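Subject: Re: [allotment-chat] Getting oca through a wet autumn

On a wet evening in May, at 22:14, a member wrote:

> Hello all, long-time reader, first-time poster. I have been given a bag
> of oca tubers (a pink one and a pale one, no labels) and a single
> mashua. The plot is heavy clay and sits at the bottom of the hill, so
> everything drowns from October onwards. Is it worth putting them in, or
> am I wasting a bed that could have had leeks? Also, does anyone know
> how late you can plant? They have been sitting on the windowsill and
> the shoots are getting rather long.

Hello, and welcome, it's lovely to see a new name on here, and with such a good question too!

Do put them in, please. I have been growing oca for six years now, on a plot I'd describe as only slightly less soggy than yours, and I've had just one year when I wished I had gone for leeks instead (and even then we had enough for Christmas dinner, so I can't really grumble). May is fine for planting. Long shoots don't matter a bit, just lay the tuber on its side in the pot and bury the lot, leaving the tips poking out.

The clay is the real trouble, as you say. What I do is pull the soil up into ridges, a bit like potatoes but taller, and I mix in whatever leaf mould I can get. The tubers don't start to swell until the days get short, so they are sitting there in the wettest part of the year with slugs on all sides. I leave mine until the frost has knocked the tops down and then wait another 3 weeks before lifting, which feels like madness every time, but the difference in size is enormous. 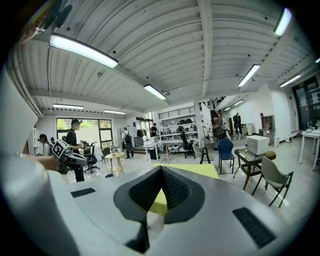

As for names, I'm afraid unlabelled oca is nearly impossible to pin down. I keep four sorts going and I label them Wana, Cukine, Ñahui and Millo, which are the names that came on the envelopes when I was given them, and I would not swear to any of them in court. Wana is my pink one and the best cropper by a mile. Cukine is pale and rather sharp until it has had a week in the sun on the kitchen sill. Ñahui is small and fiddly to wash, but my husband likes it roasted. Millo sulked for two summers and then suddenly did very well, so I forgave it.

Mashua is another matter! It climbs, so give it something to go up, and be warned that the taste is peppery and strange and not everyone in the house will thank you. The flowers are pretty, though, and the bees are on them when there's hardly anything else about. I grow one plant against the shed and that is plenty for us.

If you find you've lost the lot to slugs, write to me off-list in the winter and I'll put a few of the pink ones in the post for you. They travel perfectly well in a padded envelope with a bit of dry newspaper, only don't leave them in there once they arrive, as they sweat.

Oh, and earth up again in September. I always forget to say that.

All the best from a very damp plot 177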